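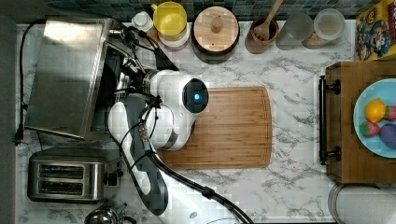
Kamran Swati wrote in to say he has ruined two lots of marble by wiping them down with vinegar, and could I please do a page on looking after stone before he gets to a third. Yes, Kamran, gladly! Stone is my favourite thing in any kitchen and it's much easier to live with than people fear, once you know what it hates.

What it hates is acid. Lemon, vinegar, wine, tomato, cola, and most of the limescale sprays under the sink. Marble is mostly calcite and acid eats into it, leaving a dull patch that looks like a water mark but won't wipe off. That's an etch. A stain is different: a stain is colour that has soaked in, and it's usually darker than the stone around it. You need to know which one you've got before you start, as the cures have nothing in common.

Everyday cleaning

Warm water, a small drop of washing-up liquid, a soft cloth. Wring the cloth out well. Go over it again with plain water and then dry it with a tea towel, and do dry it, even when you're tired, because that's where the shine comes from. I keep an old flannel sheet cut up for the job and it beats every microfibre I've bought.

Too much soap leaves a film. If your top looks cloudy all over, try a week of plain hot water before you panic.

The water drop test

Put a teaspoon of water on the stone, near the hob or the sink where it gets the most use, and go and make a cup of tea. If the stone has gone dark under the drop when you come back, it's thirsty and wants sealing. If the water is still sitting up in a bead you can leave it alone. I do mine every June.

For sealing, clean the top the night before and let it dry right through. Wipe the sealer on thinly, give it the time on the bottle, then buff off every bit of what's left. People leave it on longer thinking it'll work better and end up with sticky smears! Open a window too. Remember that sealer slows stains down and does nothing at all about etching, so the lemon rule still stands.

Oil stains

My very favourite. Mix bicarbonate of soda with water to a paste like thick yoghurt, spread it well past the edges of the mark, lay cling film over the top and tape it down. Leave it a full day. Take the film off and let the paste dry out before you lift it with a plastic scraper. You may need to do this 3 times for an old mark. Brândușa Rusu had a butter stain the size of a saucer on her pastry slab and it took her four goes, but it went.

For tea and coffee, use hydrogen peroxide in the paste in place of the water. Pale stone only, please, it can lighten a dark one. Try a hidden corner first.

Etches

Light ones on a polished top can be brought back with marble polishing powder, a damp cloth and a good deal of elbow. On a honed top don't use it, you'll get a shiny spot in a matt counter. Deep ones want a stone restorer. I was quoted 87 pounds for a small area and 199 for the whole run, and I'd happily pay it again.

Grout behind the worktop

Small tiles mean a lot of grout, and cooking grease loves it. Bicarb and an old toothbrush, rinse, dry. Keep the spray cleaner off the stone while you're up there: roll a towel along the back of the counter to catch drips. If the bead of silicone along the join has gone black, no scrubbing will save it. Cut it out and run a new one, using the sort sold for natural stone, as the ordinary kind can bleed an oily line into marble.

Odds and ends

Trivets under anything from the oven.
A saucer for the olive oil bottle.
Squeeze lemons over the sink, or on a board with a lip.
Turmeric: wipe it up now, finish reading later.

Roxana Coman asks about quartz. Next time!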